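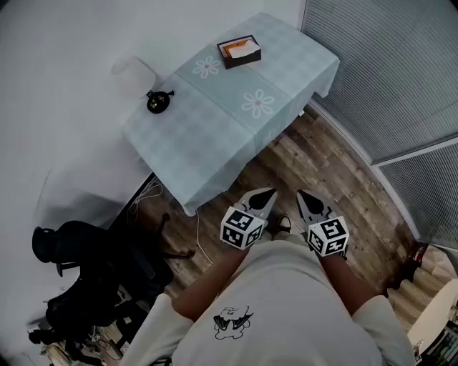 February, 9:40 am. Table linens, Tapsell check cloth with daisy runner.

Cloth out of the packet at 9:05. Pale blue check, small grid. Packet creases pressed on medium, no steam. Two passes on the center fold, one everywhere else. The fold took the most work.

Laid on the small table, runner on top along the middle. The runner is a shade darker than the cloth, and the two daisies are what you notice first. Heather Dunstan prefers the Grovgate gray with it. I think the check holds up better against white walls. Leave both in for the review.

Drop on the front and right sides is generous and the folds hang toward the floor. Cut length is 345 cm on the Skostgate roll, so a shorter drop would save fabric — worth costing before we order the 2,000.

Dressing: dark brown tissue box with the orange lining, small black round object toward the left edge. Brown is heavy on this blue. Try the Turdale box next time if it arrives.

To do:
Wash sample at 40, then re-measure both directions.
Ask Skostgate for the shrinkage sheet. Theirs stops at lot 77, ours is lot 80.
Check runner hem for pull after washing.
Move the iron back to the long bench — the extension cord is not rated for it.

11:15. Wash sample in. Runner going in separately, cold.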